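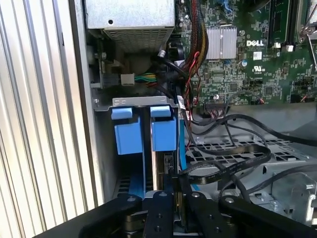 Reviews > Tools > Screwdriver sets

Pinto 208 precision screwdriver set

Last updated: 11/09/2019

I bought the Pinto 208 to replace a mixed drawer of drivers I had been adding to since college. It has been my main set for two months, mostly on eyeglasses, a sewing machine, door hardware and the odd computer.

The handle is aluminum with a free-spinning cap. It is a bit short for my hand, and Riaan Makhubela, who has bigger hands than I do, gave it back after one hinge. The knurling is fine enough that it doesn't chew up your fingers. The magnet holds a small screw upside down but lets go of anything longer than a cabinet screw.

Bits are the usual Phillips, flat, Torx and hex, plus 6 Robertson sizes. That last part sold me, as the Itik set I had before came with none and half the screws in my house are Robertson. The #1 and #2 fit snugly. The smallest flat bit twisted on a stuck clock screw and Pinto mailed a new one without asking for a receipt.

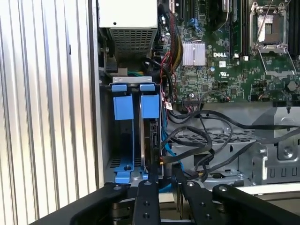 Open Dell chassis, blue drive carriers at middle left.

The flexible extension is the weak point. It winds up under load and then jumps, and I have stopped using it. The rigid one is better, with very little wobble at the joint, and it reaches the recessed screws on my sewing machine's base plate.

The case closes with a magnetic lid. Bits sit in foam that grips too hard when new, so expect to pry them out with a fingernail for the first while.
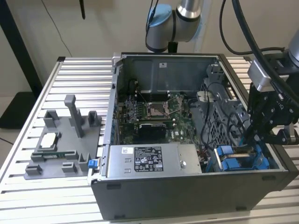

Size markings are laser-etched on the shank and still readable, including on the Phillips bits I use most. I wish they were also printed on the foam. Sumathi Kartha has the Trirkon set with a labelled tray, and putting bits away is much quicker with hers. The Trirkon handle has a rubber sleeve that slips, though, and I would still pick the Pinto for the grip and the Robertson bits.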